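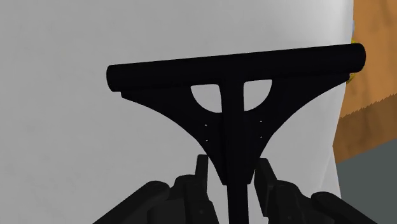
By Anwara Gunawardena, staff writer, robotics and automation

Baltasar Toledo still grins when he tells the story of the T-handle that wouldn't stay put. His team at Hotport teaches a two-fingered gripper to pick up hand tools, first in simulation and then on a real arm, and in April the real one started dropping them.

"In the sim it was gorgeous!" he says. "You pinch the stem, you lift, the crossbar stays up there nearly level. We ran it 300 times and lost none."

On the bench, 47 tries gave 20 drops. One tool landed outside the guard, and safety lead Siamak Azimi shut the cell down that same afternoon.

"Nobody was hurt, but I wasn't going to wait for the next one," Azimi says. "The arm was swinging at full speed with a grip we didn't understand."

The fault was in the friction setting. The simulated fingertips held far better than the real pads, so a narrow stem with all that weight above it could twist loose - and the controller never checked for slip.

Toledo loves the fix. The arm now lifts a little, pauses, feels for movement and only then carries on, at a slower speed.

"It's such a simple thing, and it's so fun to watch," he says. "I want to try it on the wrenches next!"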